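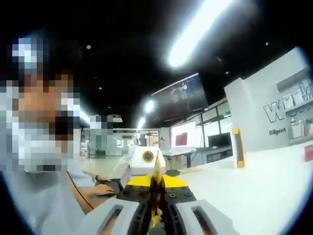
Shared Work Hall at Lurkton: Arrangements for the Winter Period

11/9/20

49 shares
18 comments

The shared work hall at the Lurkton Center is now open to all registered members for desk work, small group sessions and supervised bench tasks. The hall replaces the two study rooms on the upper floor, which closed at the end of the summer and will be used for storage until further notice. Members who held a standing reservation in either of those rooms have been given first choice of hours in the hall, and the remaining hours are now offered to the general membership.

At present 249 members are registered to use the hall. The Center asks everyone who intends to work there this winter to read the following notes, including members who attended the introductory tour, as several arrangements have changed.

Tables and seating

Work in the hall takes place at shared tables with white tops. A bright top makes small parts and cables easy to find, but it also marks easily. Members are asked to place a mat under any item with a rough base or metal feet, and to avoid writing directly on loose paper with felt-tip pens. Ink should be reported to the front office the same day. The cleaning products kept under the sink in the Luangrath Room are meant for the floor there and must not be used on the tabletops.

A table may be reserved in full or in part. Two people working with laptops can generally share one table in comfort, provided that bags are kept off the surface and cords are led toward the nearest side. A member who plans to lay out equipment, drawings or a large number of parts should reserve the whole table. The booking form has a separate line for this purpose, and the Center will not ask for an explanation of the work.

Chairs are to remain with the table at which they are found. Over the past weeks chairs have gathered in one part of the hall during the afternoon, and the first group of the following morning has had to carry them back. If more seats are needed, they can be requested at the front office, where a reserve is held.

Lighting and the ceiling

Several members have written about the lighting. The ceiling of the hall is black, as it has been since the building was used for exhibitions, and the light comes from a mixture of tubes and round fittings. The effect is bright at the tables and darker overhead. Some members find this restful; others have reported that the tubes reflect in their laptop screens.

The Center has considered painting the ceiling a lighter color and has decided against doing so this year. The cost of the work would be considerable, and the hall would have to close for the better part of February, when demand is highest. Instead, the tables have been turned slightly so that fewer seats face a tube directly. Members who still experience glare may ask for a matte screen cover at the front office. Desk lamps may be brought from home if they have a clamp or a weighted base.

The light switches are grouped by area and are labeled on the wall beside the entrance. The last group to leave an area is asked to switch off that area only. On two recent evenings the whole hall was darkened while members were still at work at the far end – an error that is easily made and should be just as easily avoided by looking across the hall first.

Reservations

All reservations are made through the Mundeo booking page. Paper slips are no longer accepted. A session lasts 45 minutes, and up to three sessions may be joined together. Longer periods can be arranged in writing with the front office if the request is received a week in advance.

Members should arrive in time to set up within their own session. The same applies to packing: the table should be clear when the session ends, with all cords, adapters and small items removed. Items left behind are placed in the gray cabinet by the entrance and kept until the end of the month. The cabinet currently holds a good many chargers, two pairs of reading glasses and a pencil case, and their owners are invited to collect them during office hours.

A reservation that is not taken up within the first part of the session is released. Members who know in advance that they will be absent are kindly requested to cancel it themselves on the booking page. 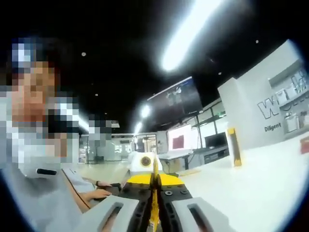 Groups often work close together in the hall, and consideration for others is expected at all times. Conversation at a normal level is permitted throughout the day, as the hall was never meant to be a silent room. Telephone calls should be taken in the corridor. Sound from a laptop or other device should be played through headphones, except in a session for which the whole area has been reserved. Members who require quiet may use the Asier Reading Room, where the earlier rules continue to apply in full.

Equipment and cords

Members may bring their own laptops, keyboards and other devices. Each table has access to power, and extension cords can be borrowed on presentation of a membership card. Extension cords must not be connected to one another. Cords that cross a walkway must be covered with one of the rubber strips kept beside the entrance, and the strips are to be returned after use.

Small items have a way of disappearing among other belongings on a shared table. The Center recommends that members put their name on chargers, adapters and anything else that looks much like the property of the person in the next seat. Labels are available at no charge. The Center accepts no responsibility for equipment left unattended and does not offer overnight storage, with the exception of the 18 lockers in the corridor, which are assigned for one season at a time. All of these are taken for the winter. A waiting list is open.

Food and drink

Drinks are allowed at the tables in closed containers. Meals are to be taken in the Luangrath Room, which has been provided with additional seating for this purpose. The refrigerator there is emptied at the end of each week, and containers without a name and date are discarded at that time.

Temperature

The hall is large and takes some time to warm up in the morning. Heating begins two hours before opening. Members who reserve the first session are advised to bring an additional layer of clothing. The side door should be kept shut during cold weather and is not to be propped open for deliveries.

Comments and suggestions

The Center wishes to thank the members who returned the autumn questionnaire. Of the 49 forms received, most dealt with seating and light, and the changes described in this item were made in response. Requests for coat hooks near the tables and for a clock that can be read from the far end have been passed on to the building department. A request for a second printer was declined, as the present one is little used outside the morning hours.

Further comments may be sent through the contact form on the Mundeo page or left in writing at the front office. The arrangements set out here remain in force until the end of February, and any change before that time will be posted at the entrance to the hall and in this newsletter.

Share this item
18 comments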